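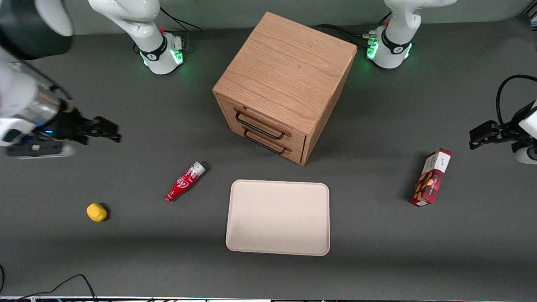
*Wooden cabinet with two drawers, and the tray*

**Plumemura Language Forum: Evening class fees, May term**

**h_baysal (moderator):** Members are advised that the heritage language class will move to Room 28 in May. The term fee will be 675, payable on enrollment.

**Z.Cetinkaya:** I must object. Beginners were promised free places, and the notice makes no mention of them.

**irfan_memon:** I respectfully disagree. The promise covered the children's group only. Please see post 29.
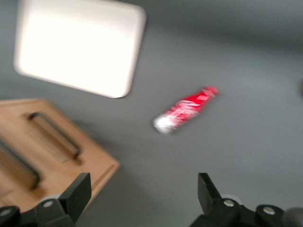

*White square item on the gray surface*

**Z.Cetinkaya:** Post 29 says "new learners." It gives no age.

**h_baysal (moderator):** The wording is unclear. Duygu Güneş will review it with the teachers. Enrollment remains open, and no fees will be collected until she replies.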